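Wrinkles in linen tablecloths - iron, steam or surrender?
Home Forums > Household > Laundry and Linen
28 replies

tikstead_road
Joined: September
I've inherited the job of hosting the family lunch, along with my aunt's good tablecloth, which has lived folded in sixteenths in a drawer since she moved to the unit. Ironed it on Tuesday's-child settings (hot, steam, swearing) and the fold lines are still there. Linen, heavy, cream colour. Table seats ten if nobody has elbows. What am I doing wrong?

Birsen K
You're ironing it dry. Linen wants to be properly damp, as in you'd be annoyed if you sat on it. Spray it, roll it up in a towel, leave it an hour, then iron from the back on the hottest setting. My mother did it this way and her tablecloths could have been used for surveying.

gallegos_m
Or you could put plates on it.

Birsen K
Melquiades, we've been through this in the napkin thread.

gallegos_m
And I was right in the napkin thread. Once the food's out you can see maybe a third of the cloth, and that third has gravy on it. I have never left a lunch talking about creases.

Rocío Olvera
I have, but it was a wedding and there wasn't much else to talk about.

OP, old fold lines can be more than creases. If it's been folded the same way for years, the fibres along the fold get worn and grubby. Wash it before you do anything else, otherwise you're just cooking the dirt in. 40 degrees, no softener, line dry, and bring it in while it's still a bit clammy.

tikstead_road
It hasn't been washed since I got it. I assumed it went into the drawer clean. This may have been generous of me.

Ha-rang
Seconding the wash. Also stop folding it. I keep mine rolled on a cardboard tube, with an old sheet rolled in so it doesn't touch the cardboard. Fabric shops will often give you the tube if you ask. Mine came from the remnant place in Turkport and I carried it home on the bus like a javelin.

Damián T
Where does one store a javelin in a two-bedroom flat?

Ha-rang
Under the bed, behind the other things I've been told to get rid of.

Damián T
Fair enough. I hang mine over a padded trouser hanger. You get one soft ridge down the middle, which comes out with a bit of steam, and the centrepiece covers what's left. I paid $20 for a handheld steamer and it's been good for everything except linen shirts, where it mostly makes them warm.

Birsen K
A handheld steamer won't shift a set-in crease in heavy linen. It'll relax a polyester one and it'll fog up your glasses.

Damián T
It shifted mine.

Birsen K
Was it 100 per cent linen?

Damián T
It was from a shop that also sold linen.

lau_and_order
Different approach: go dark. I switched to a navy-grey one a couple of years back and my blood pressure has improved. The fold lines are still there if you go looking but they're faint, and red wine doesn't rate a mention. It does show lint, so own a lint roller or don't own a cat.

Rocío Olvera
Dark cloths show flour and salt as well. I speak as someone who bakes in the same room she eats in.

tikstead_road
I priced a new one out of curiosity. The Borkum in the long size is $159, so it'll be the aunt's cloth and the wet towel method. Will she notice if I use a different one? Yes. She'd notice from the driveway.

gallegos_m
$159 to put under a potato salad.

Birsen K
Ignore him. Last bit of advice, OP: put it on the table straight off the ironing board and don't fold it to carry it. Get someone to take the other end. Then mist it lightly and smooth it out with your palms, centre to edge, and leave it overnight.

tikstead_road
Washed, rolled, ironed from the back. Two of the lines have gone completely and the rest you'd need to be related to me to spot. Unfortunately they're all related to me. Thanks everyone, even Melquiades.

Ha-rang
Well done! Now get yourself a tube.

lau_and_order
For anyone still weighing up the dark option, this is about as bad as the creases get:

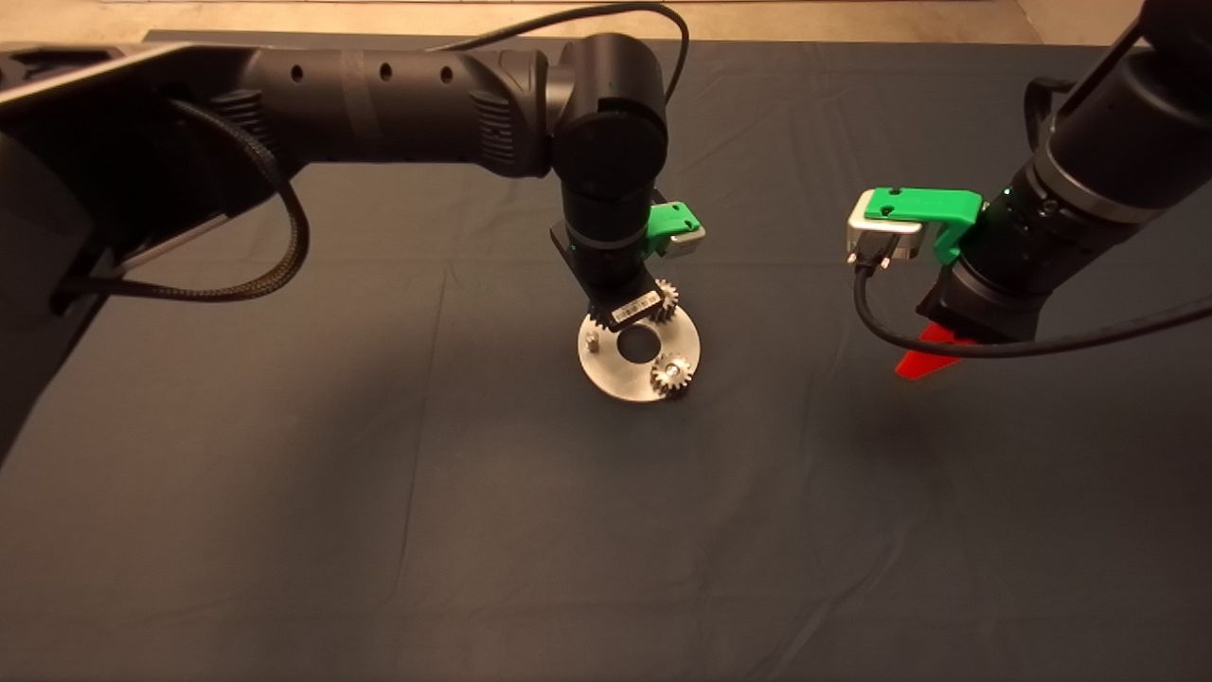
Navy-grey cloth, fold lines and all. No iron was troubled.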